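Workshop Tips I Have Stopped Believing (and a Few I Still Use)
13 January 2020

Most of the advice passed around about home workshops is repeated by people who have never tested it. I include myself, up to the point a few years ago when I started writing down which tips I had tried and what happened. These notes are about grip, glue, rust and storage. Your shed may be damper than mine, your bench may be steadier, and you should feel free to doubt all of it.

Stuck screws

The popular tip is to lay a wide rubber band over the head of a stripped screw and push the driver into it. I have tried this with thick bands, thin bands and a strip cut from an old inner tube. On small brass screws with a little bit of slot left, it sometimes helps. On a properly chewed steel screw, it gives you a chewed steel screw with a shredded rubber band in it.

What does work more often is a better-fitting bit. Hold the bit upright in the screw head before you pick up the driver. If it wobbles, change it. A surprising number of "stripped" screws in my house were cross-head screws of one pattern being attacked with a bit of another. For the rest, tap the bit in with a hammer, lean on it with your weight, and turn slowly by hand. Leave the cordless driver on the shelf, however tempting.

If the head is past saving and stands proud of the surface, use locking pliers. If it is flush, drill the head off and deal with the shank afterwards.

Freeing a seized nut

Penetrating oil needs time. The tin says minutes, and I have never found minutes to be enough. I put it on in the evening, give the nut a few light taps with a small hammer, and go back the next day. Cola is recommended everywhere. I left a rusty bolt in a jar of it overnight and got a sticky, rusty bolt.

Glue

I bought a tube of Lavex contact adhesive because somebody on a forum swore it would stick anything to anything. It stuck a cork tile to a cupboard door very nicely. It did not stick a plastic trim to a metal shelf, and I don't think any contact glue would have done so without some sanding first. So much for anything.

Three habits have made more difference to me than any brand:

Rough up shiny surfaces with fine abrasive paper, then wipe off the dust.

Put the pieces together dry first, with the clamps, and only then open the glue.

Leave the clamps on for longer than the label tells you, particularly in an unheated shed in winter.

The tip about baking soda and superglue is one I expected to hate. It sets hard at once and fills small gaps well enough. It also sands badly and looks like a crumb stuck to the job, so keep it for the back of things.

Rough faces and smooth faces

There is a belief that a rougher surface always holds better. It depends what you are holding. A coarse face bites into soft pine and leaves its pattern behind, while a smooth jaw with a leather pad will hold the same piece without a mark. Grit picks up dirt as well, and a gritty face clogged with sawdust is no longer gritty. Brush it out with an old toothbrush before you decide it has worn away.

I was sold a roll of Coreo non-slip matting for the bench top. It is fine under a chopping board. Under a plank being sanded it creeps along with the plank, and I have gone back to two clamps and a scrap of wood.
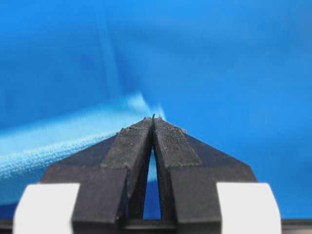 Keeping rust off hand tools

Little bags of silica gel saved from shoe boxes are supposed to keep a drawer dry. By the time you save them they have usually taken up all the water they are going to, and a drawer that gets opened every day lets in fresh damp air anyway. A thin wipe of light oil or paste wax on bare steel does more. I do mine in July, when the shed is dry, and again when I remember.

Chalk in the toolbox is another one. I put 5 sticks in one box and none in the other, and after a winter I could not tell the two apart.

Storage

The Studell drawer units are decent if you fill them lightly. Load the bottom drawer with coach bolts and the runners bend. Jam jars are free and you can see what is in them, but keep them on a low shelf. The old trick of screwing the lids to the underside of a shelf looks clever until you need both hands to get one washer.

Labels fall off in the cold. I write on masking tape with a pencil, and replace the tape when it curls.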